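Visita al taller de arreglo floral y puesta de mesa de Molville
Informe de visita, 30/07/2025
Redacta: Waltraud Bachmann

La visita se hizo a petición de Tristasden, que estudia abrir un taller propio de preparación de mesas y quería conocer uno en funcionamiento. Nos recibió Kwaku Kwofie, responsable de sala, y nos acompañó durante todo el recorrido Nithin Ramasamy, encargado de compras. El local ocupa la planta baja de una antigua nave de Younis y tiene dos salas: la de trabajo y el almacén. La primera parte de la visita se dedicó a la sala de trabajo.

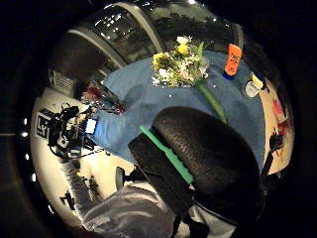
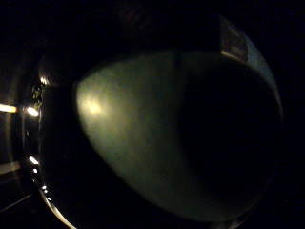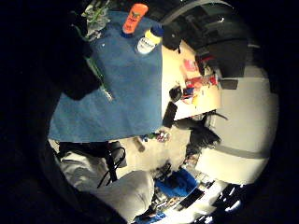 El puesto de trabajo se organiza por zonas. El paño delimita la superficie de montaje; lo que queda fuera de él es zona de apoyo y no se toca mientras se compone. Según Kwofie, la norma se adoptó en enero, después de varias entregas con tallos partidos. Antes se trabajaba directamente sobre el tablero y el material se mezclaba con los envases de uso corriente.

El paño se cambia al final de cada turno. Se lava a temperatura media, sin suavizante, y se plancha por el revés. Preguntamos por el color: el azul se eligió tras comparar con blanco y con gris, porque las flores claras y el follaje fino se distinguen mejor sobre él y se ven antes los restos de corte. Con flor oscura la ventaja desaparece y se usa un paño crudo, guardado en el almacén. El tejido no lleva tratamiento antideslizante. En los bordes tiende a correrse si el operario apoya el antebrazo, y Tetteh Abugri, que lleva los turnos de mañana, propone fijarlo con pinzas de perfil bajo. La propuesta está pendiente.

Manipulación de los ramos

El ramo se apoya siempre de lado, nunca sobre la cabeza. El corte del tallo se hace en bisel y lo último, una vez decidido el recipiente. Para ramos de tallo largo se deja libre la diagonal de la mesa. Los ramos de muestra no se venden: se emplean para ensayar la colocación y se retiran cuando pierden el primer pétalo.

Las flores llegan en fundas de plástico transparente. La funda se abre por la costura y se conserva hasta cerrar el pedido, por si hay que devolver la partida. Kwesi Bonsu, del turno de tarde, reconoció que este punto se cumple a medias. Las fundas vacías acaban a menudo en la misma bolsa que el desecho vegetal, lo que obliga a separar a mano.

Envases y pequeño material

Los frascos y botellas se tratan como objetos de puesta de mesa, igual que la vajilla. El criterio es que la etiqueta quede de cara al comensal y el tapón cerrado. Los envases altos van al fondo y los tarros bajos hacia el canto. El reparto final depende del plano que envía el cliente, cuando lo envía. En ausencia de plano se aplica el esquema base, que está plastificado y colgado en el almacén.

El pequeño material se deja sobre el tablero durante la jornada y se recoge al cierre. Es el punto más flojo del procedimiento. No hay bandejas por tipo de objeto y la búsqueda de una pieza concreta resta tiempo al montaje. Recomendamos a Tristasden prever desde el principio una bandeja por puesto, con fondo claro.

Almacén

El inventario del almacén recoge 766 referencias entre recipientes, telas y accesorios. Se lleva en una hoja de cálculo que Ramasamy actualiza a diario. Las estanterías son de Stosik, regulables, con una carga máxima declarada por balda de 100 kg. Los recipientes pesados ocupan las baldas inferiores. Las telas se guardan enrolladas en tubo de cartón para evitar la marca del doblez, que en una mesa iluminada desde arriba se nota mucho.

La ventilación es natural, por dos rejillas en la pared norte. En verano resulta insuficiente para la flor cortada, que se traslada a una cámara alquilada fuera del local. El traslado no está incluido en los tiempos que nos facilitaron, de modo que las cifras de producción deben leerse con esa reserva.

Observaciones para Tristasden

La división de la mesa en zona de montaje y zona de apoyo es aplicable sin inversión. Conviene escribir la norma y colocarla a la vista, ya que en Molville se transmite de palabra y cada turno la interpreta a su modo. La cámara frigorífica debería estar en el mismo edificio. Queda pendiente recibir de Kwofie el esquema base de colocación y la ficha de lavado de los paños.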